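Cleaning the gripper on the dough cell

Play dough is the cheapest soft material we have found for practising soft grasps, and it gets into everything. Do this at the end of every shift, or by November you'll be doing what Danica Tichý did, with a dental pick.

Before you start, open the gripper fully, drop the speed override to its lowest setting and press the stop. Then look at the wrist camera view on the pendant. It is the only honest witness in the room. 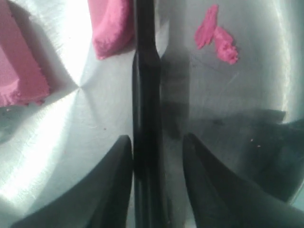
Wrist view over the steel, with pink dough either side of the dark upright.

Lift big lumps off by hand and leave the crumbs for an hour. Dry dough flicks away; fresh dough smears, and a wet cloth turns it into paint. Wipe steel along the grain, wherever the grain happens to be going.

Next, the fingers. Release the stop, close them slowly and check the gap between them all the way down to the base.

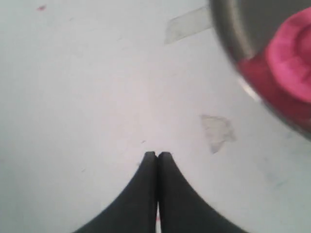 A speck in the seam is enough to upset the zero position, so run a strip of card through it 3 times – card, never a screwdriver. Peel off any old tape while you're there. Silvia Štefanec maintains that tape is a temporary fixing, and some of hers has been temporary since the cell was built.

Re-zero the gripper with the fingers shut. The Purnodus controller should read 700 closed and 1599 open. If it doesn't, clean the seam again before you ring Kristýna.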